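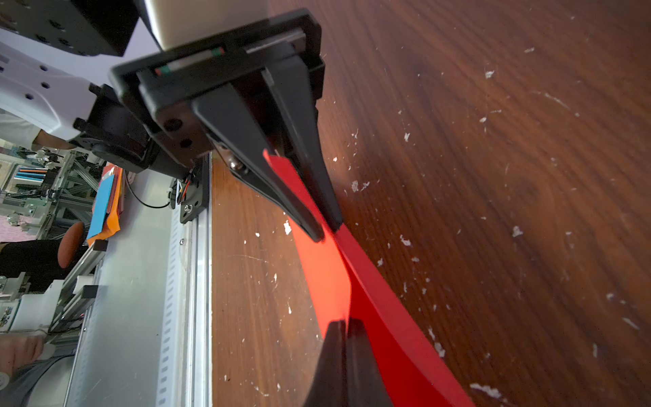 One Brindberg reader asked whether the strip has to be creased before it's twisted. It doesn't! Paper this narrow bends happily on its own, and a crease only shows up later as a hard line.

## 3. Twisting the red strips

1. Clear a stretch of tabletop longer than your strip.
2. Lay one red strip from the Dakmont pack flat on the wood.
3. Hold it near one end, leaving a little paper sticking out past your grip.
4. Take hold farther down and give it a half turn. Watch how the red changes where the light comes through (my favorite part!).
5. Let the fold settle, then pinch it lightly. Don't press it flat yet.

**Note:** The pack has 158 strips, so go ahead and spoil a few while you get the feel of it.

**Caution:** Pull gently. The strip tears fastest right at the bend.

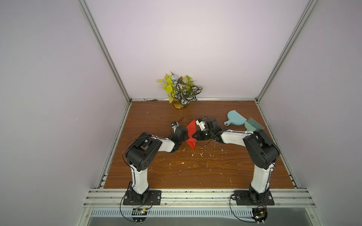
*Fig. 7. Wood-grain tabletop with pale walls on three sides.*

6. Set the twisted strip aside for 25 minutes before you start the garland in section 4.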